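Progress report to the Ung fund, second period
Review of the Breron hand-held gripper kit for household work
Prepared at Piltov by Siiri Rantala

Where the review stands

The purpose of this review is to tell the fund whether the Breron kit, as Nametwood sells it today, is good enough to be bought for the home recording part of our project. In the first period we tested only in our own workshop. In this period we moved to ordinary homes, and the work is now mostly with clothes and bed linen.

We have 5 kits on loan from Nametwood. Four were in use during the whole period. One was sent back in September with a loose finger and came back repaired, so we have all of them again. The loan agreement allows 900 recordings per kit before the first service, and no kit has reached this number yet.

The homes have small rooms and much furniture, and this was our wish. In the workshop we had one long table and good lamps. In a bedroom, the operator must work near walls, shelves and piles of things, and she must turn the wrist more than the manual shows.

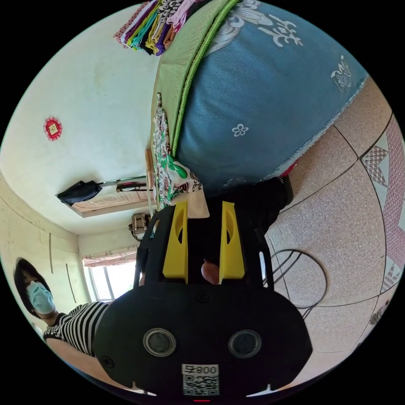

What we have learned about the kit

The fingers are the best part of the product. The yellow plates hold thin cloth well, and after 100 recordings with one pair we could not measure any wear. The rounded cutouts near the tips are useful for hems and collars, but small buttons sometimes go into them.

The housing is broad. For operators with small hands it is tiring, and we have reduced the working time to 20 minutes before a pause. Masanobu Kubo has asked Nametwood for a narrower grip. They answered politely, but they did not give a date.

The wide view is a strong point. Almost the whole room comes into the recording, also when the operator stands close to the bed. The weak side is that straight lines bend a lot near the border, and our software must correct this before we can mark positions on the cloth.

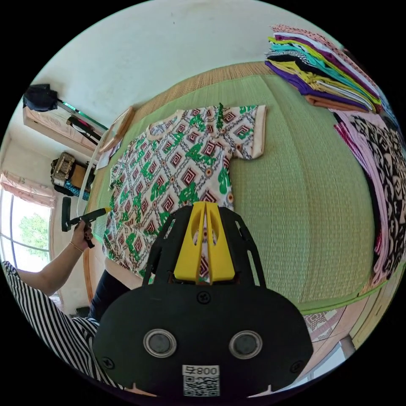 Marking the outline of a garment is still our slowest step. The software from Nametwood finds the edge of a plain towel without help, but with printed clothes it often follows the print and we must correct it by hand. The short-sleeved shirt on the green mat is a good test for this: it has diamonds, orange dots and green lettering all over the cream cloth, so there are many false edges inside the real one. The plain cuff of the sleeve should be easier to find, and we want to try starting the outline from there.

Money and plan

The spending follows the plan. The repair was paid by Nametwood, and we used the saved amount for travel between the homes. We do not ask for any change in the budget.

In the next period we will do these things:
Repeat the towel and shirt tests with the new software version.
Try all kits with left-handed operators.
Write to Nametwood again about the grip – and ask for a price if it must be a special order.

We would like to know from the fund if the final recommendation should include service costs after the first year. We can prepare both versions, but the second one needs figures from Nametwood, and it is better to ask for them early.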